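Hosbridge Fellowship – Scripture and Literacy Work
Progress report to the Emico Mission Fund, 25 Oct 2019

Dear friends at Emico,

Thank you, first of all, for your patience while we got this together, and for your prayers, which we have felt all through a long and hot summer. Since August the team has been back in the Dovhaniuk valley, and we are so glad to tell you that the Broduler recordings of Luke are finished – all 226 audio segments, checked by two speakers from the upper villages.

We have handed out 54 solar players so far. Most went to households where the grandparents don't read, and we hear they get passed along to cousins and neighbors (one came back to us with a new strap and a very worn button!).
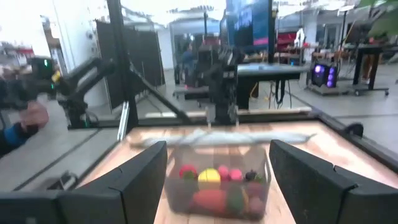
The listening groups are slower going. Two meet every week and a third comes and goes with the harvest. We had hoped for more by now, but the families set the pace and we would like to keep it that way. The older women have asked for the Psalms next, which was a lovely surprise to us.

On the money side, we have $567 left in the travel line and would like to carry it over into the spring, when the upper road opens again. Please let us know if you need a separate form for that. The receipts are going out to you by mail.

With love and thanks,
The Hosbridge team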